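Library > Open Textbooks > Planning Rooms for People > Part Two > Chapter 7

Chapter 7
Tables, desks and the space they need

Go and stand next to the nearest table. Any table will do: the one you eat at, the one in the corridor that collects post, the wobbly one in the shed. Put your hand flat on it and notice what your shoulder does. If the surface is a good height for you, your shoulder does nothing at all, and you probably would never have thought about it. If it is too high your shoulder creeps up towards your ear, and if it is too low your whole back starts to follow your hand down. You have just done your first piece of fieldwork for this chapter, and I hope you will do a lot more of it, as tables are one of the great pleasures of this subject!

In Chapter 6 we looked at how people walk through rooms, and we drew plans with the furniture left out. It was a useful trick, but it gave us rooms that were easy to cross and had nothing in them worth stopping for. Now we put the furniture back. We start with flat surfaces at which people sit or stand, partly because nearly every room has at least one, and partly because they bring out a problem that will follow us to the end of the book: an object takes up more room in use than it does on the drawing.

By the end of the chapter you should be able to measure a table and its user together, draw the ground that a desk really occupies, choose between one long surface and several short ones, and give a decent account of why a particular table in a particular room is a nuisance.

7.1 A table is bigger than itself

Draw a rectangle on squared paper, 2000 mm long, and call it a desk. It looks tidy. Push it against the wall of your plan and it looks tidier still. Now add a chair, tucked in. Now pull the chair out far enough for a person to sit down. Now let that person lean back, stretch, and reach round for a bag they have put on the floor behind them, and let somebody else squeeze past with a tray. Your tidy rectangle has grown a large, lumpy shadow on one side, and if you have drawn it honestly the shadow covers more paper than the desk does.

We call this shadow the working ground of the desk. Some books call it the clearance, and you will meet that word on manufacturers' sheets, but a clearance sounds like something left over. I would like you to think of the ground as part of the furniture. You would not buy a desk with one end sawn off to fit an alcove, and you should be just as unwilling to saw off its ground.

The ground has an upper storey too. People sit at a surface, but they also stand beside it, lean across it, perch on it (yes, they do), and come at it from directions that the designer never drew an arrow for. The corner is the part to watch. On a plan the corner is a single point with nothing going on, and in life it is where people arrive. They put down keys there. They rest a hip there while talking. They stretch out over it for whatever lies just beyond, as it is quicker than walking round to the chair. A desk whose corner sticks out into a busy route will be bumped every day it stands there, and the person who works at it will be interrupted just as often.

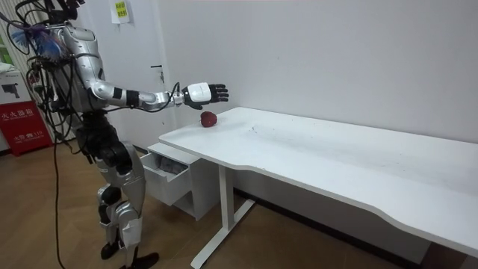
Fig. 7.1 Reaching from the end: an arm stretched out over the near corner of a long white desk.

When you draw a working ground, then, begin at the corners and work inwards. Mark first where somebody could come up to the surface without using the chair, and shade those places lightly. Then mark the chair side and shade it more heavily. The parts left unshaded are the parts where you may safely put a wall, a bookcase or a radiator. Most students are startled by how little is left.

Try it: Choose a table at home that has a corner pointing into the room. Lay sheets of newspaper on the floor to cover its working ground as you imagine it. Leave them down for an evening. Which sheets have been trodden on, and which have not moved?

7.2 Reach

Reach is the distance at which you can pick something up without shifting your feet or your seat. It comes in two sizes. Easy reach is what you can manage with the elbow bent and close to your side, and it sweeps out a shallow curve in front of you. Full reach is what you can manage with the arm straight, and it sweeps out a much bigger curve, the one you find yourself using when the salt is at the far end.

The two curves are not the same for everyone, of course, and the lovely thing is how simply you can find your own. Tape a big sheet of paper to a table, sit down in your usual chair, hold a pencil and swing your arm with the elbow tucked in. Then swing it again with the arm straight. You have drawn a picture of yourself that no tailor has ever made. Things you use all the time belong inside the small curve. Things you use now and then belong between the curves. Anything outside both might as well be on a shelf, and would probably be happier there.

Notice that neither curve reaches into the far corners of a deep table. The back of such a surface turns into a slow museum of dried-up pens, receipts and plants that needed watering in August. When a client tells you they need a bigger desk, have a look at the back of the one they have. A longer surface may help them, but a deeper one very seldom does.

Standing changes everything again. A standing person can lean from the hips, and so gets a good deal further across, at some cost to the lower back if the surface is low. Worktops in kitchens and repair shops are made higher for this reason, and we will come to them in Chapter 8.

7.3 Long or short?

Suppose you have a wall 4000 mm long and two people who need somewhere to work. You could give them one surface running the full length or two separate desks of 2000 mm each. On paper the two answers are the same. In the room they are wonderfully different.

The single surface is generous. A large drawing can be rolled out across the middle, and when one person is away the other can spread. It has fewer legs to knock your knees against. It also carries every thump and wobble from one end to the other, and it has no agreed border, so that the middle belongs to whoever is the more confident spreader. Two desks give each person a territory and, if you leave a gap of 200 mm between them, somewhere for cables and a wastepaper bin. The gap is also where small things fall for ever.

The case we shall use through this chapter is the reading room at Rimelcombe, a small-town library that had both arrangements within a few years of each other. The first fitting-out used separate desks, bought from the Mernlow school range, set in rows facing the windows. The second replaced them with long shared tables made by a local joinery firm, Wuyts, and turned at right angles to the light. The library asked its regular readers what they thought of the change, and 33 of them wrote back. Their replies are printed in full at the end of the chapter. Please read them before you look at the plans. Nearly all are about elbows, bags and glare, and hardly any are about looks!

One reply is worth having in mind from the start. The reader liked the new tables very much but had stopped coming in the mornings, as the low sun now fell on one side of each table only, and people crowded along the other. The tables were the right size, and there were enough seats. The ground on one side was simply not being used. You will find no mention of this on either plan, and I would not expect you to spot it there yet. By section 7.6 you should.

7.4 What the top is made of

We will be brief about materials, as they have their own chapter, but three things matter at once: how much the top shines, how warm it feels under a forearm, and how loudly it answers when you put down a cup. A pale, smooth surface throws light back up at the reader, a blessing in a dim room and a misery beside a south window. A dark one shows dust within the hour. The Bistosex sample box in your course kit has a range of finishes in it. Before going on, take them out, lay them side by side by a window, and rest your bare wrist on each in turn. Write down the order you would put them in. Then do it again by lamplight and see whether you still agree with yourself.

Words to know so far: working ground, easy reach, full reach, shared surface, territory.

Section 7.5 begins with the chair.

Shares 33 | Comments 4

Guest
Did the newspaper exercise with my kids and the dog. The dog's route goes straight through the corner of our dining table, so that explains the chipped varnish.

Anonymous reader
Is the sample box still being sent out with the course? Mine came without it and I can't do 7.4 properly.

Guest
Re the sample box, mine came separately in a flat parcel a fortnight after the book. Worth waiting for, the matt ones are lovely.

Anonymous reader
I fit kitchens for a living and wish every customer would read 7.1. I'd argue with you about deep desks though. If you use a big paper cutter you want all the depth you can get.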